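Notes from trying the Takari two-arm bench kit, rental unit from Cimeveo. Rough, will tidy later.

## What you get

- two arms, parallel gripper, cables, base plates
- Takari control app (Linux only for now)
- `tasks/` folder with starter routines, bakery ones are the best of the lot

## Setup

```
./install.sh
takari calibrate --both
takari run tasks/bread_to_basket.yaml
```

Calibrate BOTH arms even if the task only uses one. Skipped it once, lost a morning.

Default speed is 400, way too fast for food. Set `speed: 55` and leave it alone. Grip force 66 was ok on rolls, havent tried anything with cream.

## Good / bad

- good: app is quick, logs are readable
- good: support answers email
- bad: manual still describes the old menu
- bad: e-stop cable too short for our bench
- bad: restarting the app wipes your saved poses, so export them frist

## Bread to basket

1. Cloth flat on the table, basket toward the back, bread in front.
2. Jog the gripper down over the basket, fingers open, tips just inside the rim. Save as `drop`.
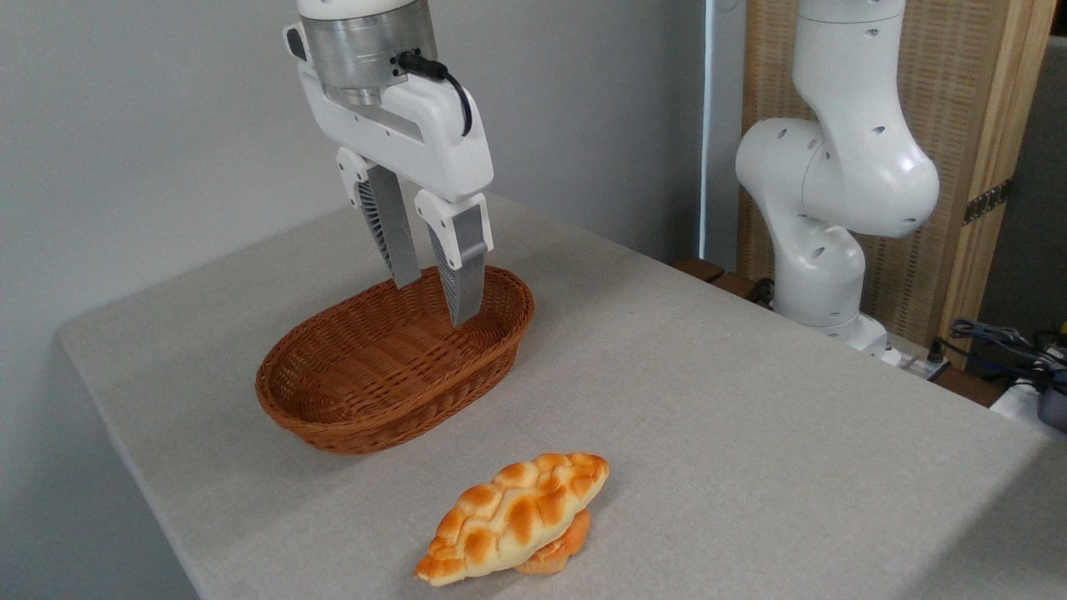
3. Back up, jog over to the bread, save as `pick`.
4. `takari export poses.json`, then run.

## Todo

- try long loaves
- ask Cimeveo re longer cable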